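An afternoon at the Penry lab in Husik
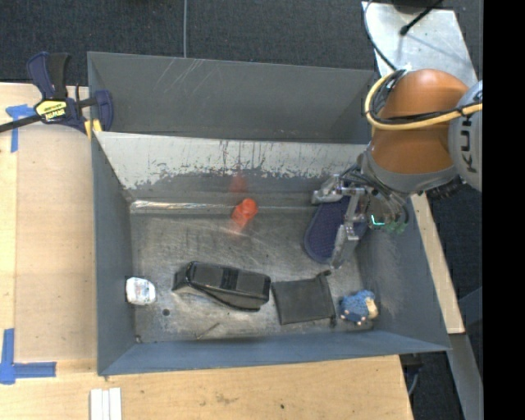

By the editor, Nandeck newsletter
March 7, 2019 | 6 comments | 5 shares

The Penry lab opened its doors to visitors and I went along to see Kereo, its project on teaching robots by remote control. The arms are KUKA, orange and gray, and one was working over two metal bins set end to end.

There is no script for the motion. A person at a desk holds a controller, watches a screen and steers the gripper down to an object. The system records every move. The team has 3000 of these recordings so far and wants more by December.

The objects are everyday stuff - a small blue toy, a flat black pouch, something red and cup-like. Soft things are harder to steer onto than they look, we were told, and shiny metal walls make it difficult to judge depth on the screen.

Visitors got a turn of 7 minutes each. I spent most of mine lining up the fingers. Moving sideways was easy enough - going down was slow, and I kept stopping short.

The lab plans another open day. Parking is behind the building and the entrance is on the left.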